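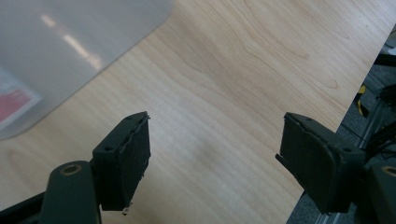

浅色木纹台面,左上角为半透明磨砂塑料件

浅色木纹台面的日常清洁与磨砂塑料件存放

适用范围:室内书桌、操作台、餐边台等浅色木纹台面,表面为层压饰面。油蜡处理的实木台面吸水性不同,不适用下文的湿擦步骤。

一、先判断表面类型

层压饰面的木纹是印刷层,上面覆有耐磨树脂。判断方法:看前沿。若台面纹理到前沿处中断,换成一条独立的封边,多为层压板;若纹理连续转入端面,年轮可对应,多为实木。山形纹在两种材料上都会出现,不能作为依据。仍不能确定时,在台面背面不显眼处滴一滴清水,静置5分钟后擦干。颜色变深的按实木处理。

二、日常除尘

浅色台面在正上方灯光下看不出浮灰,侧向打光才明显。把手电筒贴近台面,光束与台面平行,沿长边方向照一遍,先找出硬颗粒。颗粒用软毛刷扫离台面,不要直接用抹布推。木纹里的深色小点有一部分是图案本身,用指甲横向轻刮,无凸起感的不必处理。

除尘后用拧至不滴水的超细纤维布擦拭,方向顺木纹,由里侧向前沿收。前沿的下棱容易积手垢,单独擦一遍。最后用干布收水,封边接缝处不得留水珠。

三、局部污渍

1. 油渍:中性洗洁精稀释后,用布蘸取,覆盖一分钟再擦,清水过两遍。
2. 胶痕:吹风机低温档加热,塑料刮片与台面成小角度推起。残胶用酒精棉片点擦,擦完立即用湿布带走。
3. 圆珠笔印:酒精棉片由外向内擦,每擦一次换一个干净面。
4. 茶渍:小苏打调成糊,敷上后用湿布抹去。糊状物干了以后有磨削作用,不要干擦。

禁用钢丝球、去污粉和含氯漂白剂。三聚氰胺海绵(俗称魔术擦)属于细磨料,反复使用会把哑光面磨亮,形成色块。确需打磨旧痕时,砂纸不得低于600目,先在背面试过。层压饰面一旦磨穿印刷层,无法修复,只能贴膜或换板。

四、磨砂塑料盖、塑料片的清洗

半透明磨砂件常见材质为PP,个别为PE或PS,以底部回收标志为准。PP为5号。无标志的一律按不耐热处理,水温以手放入不觉烫为限。

磨砂面藏油,单用海绵光面擦不净。用软毛牙刷蘸洗洁精,沿圆角打小圈,再冲洗。卡扣槽和卷边内侧最后刷。晾干时竖放,圆角朝下,水会集中到一点滴落;平放在木纹台面上容易在边缘留下一圈水印。

发黄的旧件无法洗回原色。Renow塑料清洁膏之类的抛光产品只适用于透明亮面件,用在磨砂面上会出现不均匀的亮斑。

五、台面上临时放置塑料件

塑料片直接压在台面上,有三点需要注意。

水汽:片下残留的水不易挥发,拿起时连同台面一起擦干。

印刷品:带红色或其他深色油墨的标签、卡片,不要长期夹在塑料件与台面之间。油墨遇软质塑料可能迁移,浅色饰面留色后很难去除。标签应贴在盒体外侧,或单独装袋。

拖动:塑料件底部沾有砂粒时会划伤饰面。移动时先抬起再放下。

长期放置的可在下面垫一层毛毡或硅胶垫。Camenzind毛毡垫背面无胶,可以水洗,裁切后边缘不掉毛;自带背胶的品种不建议直接贴在饰面上。

六、检查周期

封边每年2月供暖末期检查一次。此时室内干燥,翘边最容易看出来。用名片角沿接缝划过,能插入的位置做标记,清灰后用白乳胶薄涂,垫烘焙纸夹紧,放置过夜。缝内已经发胀的,不要硬压,先停用湿擦,待干透后再处理。

更新日期:2022年4月25日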